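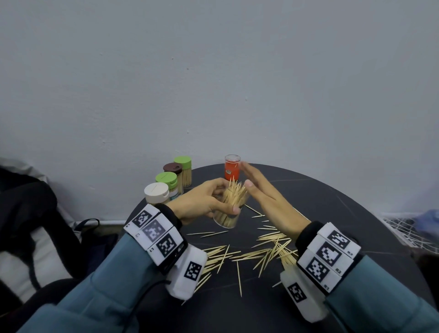 Draft guidance note 2, on the preparation and resetting of small-item tasks for hand demonstration, is now open for comment by members of this forum. The note applies to all sites contributing recordings to the Lekthorpe manipulation programme, and it will replace the present wording in April. Toothpicks have been chosen as the reference item. The demonstrator holds an open container of them in the left hand, with more lying across the table top, and the marker blocks at both wrists are turned upwards. Clause 4 of the draft requires that the markers remain readable to the head camera for as long as either hand is in contact with the item or its container. Clause 5 concerns loose items lying under the hands at the start of a recording. Clause 6 concerns other containers left standing on the same table. Comments on all three are requested, with reasons where a change of wording is proposed.

Hywel Voyle
Programme Standards

Forum > Working Practice > Demonstration Recording > Draft note 2: small loose items

We use cookies to keep you signed in and to remember your forum settings. Accept | Manage choices

g_miranda wrote:

Thank you for circulating the draft. Our site supports Clause 4 in principle but cannot accept it as written. When a person gathers thin items from a flat surface, the wrist turns inwards, and the upper markers may be lost from view for a short time. If the clause is read strictly, a large share of otherwise sound recordings would have to be rejected. In our last batch of 329 recordings we would expect most of the rejections to fall in the gathering stage, and the gathering stage is precisely the part the Lekthorpe group has asked for.

I would suggest "shall remain readable except during brief turning of the wrist", with a limit to be agreed.

Genivaldo Miranda
Murkeo site lead

bench_four wrote:

I must disagree with the previous contributor. "Brief" is not a term that a reviewer can apply. Two reviewers at Steinbach looked at the same set under the old note, which used similar language, and returned different decisions on a good many of the recordings. If an exception is to be allowed, the note should state it as a length of time or leave it out altogether.

The lower marker beneath the wrist should also be mentioned. The draft speaks only of "the markers", and it is unclear whether one readable marker at each wrist is sufficient.

hvoyle wrote:

The point regarding the lower marker is accepted. The intention was that at least one marker at each wrist should be readable at all times, upper or lower. The wording will be amended to say so. I believe this also meets part of Mr Miranda's concern, although I recognise that it may not meet all of it.

g_miranda wrote:

It meets a good deal of it. I should still prefer a stated allowance, and I accept bench_four's view that it ought to be a figure. We will put one forward once we have gone back over the batch.

Nuda_recording wrote:

May I turn to Clause 6. The draft states that "containers not used in the task shall be removed from the table". We regard this as too strict. A row of similar dispensers with different lids is a realistic setting, and a system trained only on bare tables will perform poorly in a kitchen or a shop. We ask that other containers be permitted, provided that they are closed and stand clear of the hands.

bench_four wrote:

Agreed, with one addition. They should be written down on the task sheet, including the lid colours. It is very tedious to establish afterwards which dispenser the loose toothpicks were meant to go back into.

tlr_reset wrote:

On Clause 5, we count items out at the start of each session (200 to a container) and count them back at the end. I would not wish to see this made compulsory for every recording. It takes longer than the task itself -- and broken pieces make the count unreliable in any case. A check between recordings that nothing is lodged under a wrist unit or a sleeve would be enough for our purposes.

The draft is also silent on how loose items should be laid out. Are they to be tipped from the container, or placed by hand? Our demonstrators do both, and the resulting heaps look quite different.

hvoyle wrote:

Both methods will be permitted, and the method used is to be entered on the task sheet. Counting will be required once per session and not per recording. Clause 6 will be revised along the lines put forward by the Nuda site, with the addition concerning lid colours.

Clause 4 remains open. Sites wishing to propose a time allowance should post it in this thread together with the number of recordings on which it is based.

bench_four wrote:

Steinbach will submit a figure. For the record, we continue to hold that no allowance is needed if the lower marker counts.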